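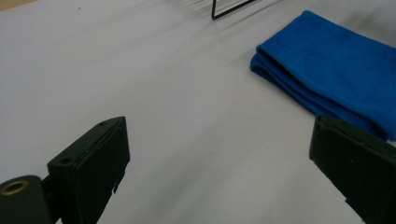
Light gray tabletop, with two black gripper fingers in the foreground.

Gikolano Mix Archive: README

Contents

Gikolano is a collection of 1584 recorded DJ sets, with a track list for each one where we have it. The sets come from club nights, bar residencies and a handful of outdoor events. Most are house and techno. There is some drum and bass, and the Arach folder is nearly all disco and funk.

Folders

prulteteo: sets from the Prulteteo club, main room and back room together
venckus: bar sets, usually three to five hours long
arach: sets from the Arach nights, recorded from the mixer's booth output
loose: anything we could not match to a venue
lists: track lists, one text file per set

A track list has the same file name as its set, with .txt on the end. Each line has the start time, artist, title and version, separated by tabs. If the version is not known the last field is left blank. Unknown tracks are entered as ID. Please keep it that way and do not type "unknown" or question marks, as the search script only looks for ID.

Audio

All sets are MP3 at 192 kbps or better. Sets taken from cassette are mono in places and the pitch drifts, mainly toward the end of a side. We have not corrected this. Levels were left alone too, so expect the Venckus sets to be a lot quieter than the rest.

Long sets were split when they came from more than one tape or disc. The parts are numbered a, b, c. There is usually a gap of a few seconds between parts, and in 20 sets a whole part is missing. Those are listed in missing.txt.

Known problems

Start times in the track lists mark the point where the new record can first be heard in the mix. Older lists used the point where the previous record was gone. Over 54 of the older lists still need to be redone.
Two Prulteteo sets from March have the same file name apart from a capital letter. On Windows one will overwrite the other if you unpack them together.
Accented letters in artist names are wrong in some of the Arach lists.

Use

The sets are for listening and for research on track selection and mixing. Rights to the records stay with their owners. Do not sell copies or put whole folders online. A DJ who wants a set removed can write to the archive address and it will be taken out of the next release.

Last updated June 17, 2009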